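Treltthorpe Opens Public Trial of Ergate Electric Shuttle Vans

TRELTTHORPE, September 2022 – Riders in Treltthorpe can now hop on an electric van that finds its own way around town, with a trained driver at the wheel in case it needs a hand. Festico and the city have opened the Ergate shuttle to everyone after a closed test that began in May and logged nearly 600 trips.

Five vans are running on the first route, which links the train station, the hospital and the riverfront. Each seats four passengers and can go 200 miles on a full charge, enough for a whole day of service (and then some!). Rides are free during the trial.

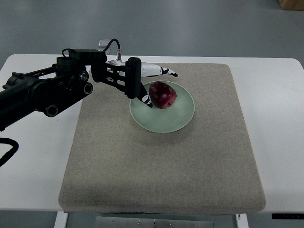

Adaeze Obi, Head of Public Programs at Festico, welcomed the opening.

"We've been waiting for this one," said Obi. "People in the closed test told us the vans braked too hard at the hospital turn, so our engineers went back and smoothed it out. Now we want to hear from everybody else, and please be picky!"

The vans use cameras and radar to follow the road and watch for people on foot. Software for the steering and braking comes from Fashola, which also trained the drivers.

Stops are marked with green signs, and riders can book a seat by phone or simply wait at the curb. Wheelchair users should call ahead so a van with a ramp can be sent. Comment cards are on board every van and at the station ticket office.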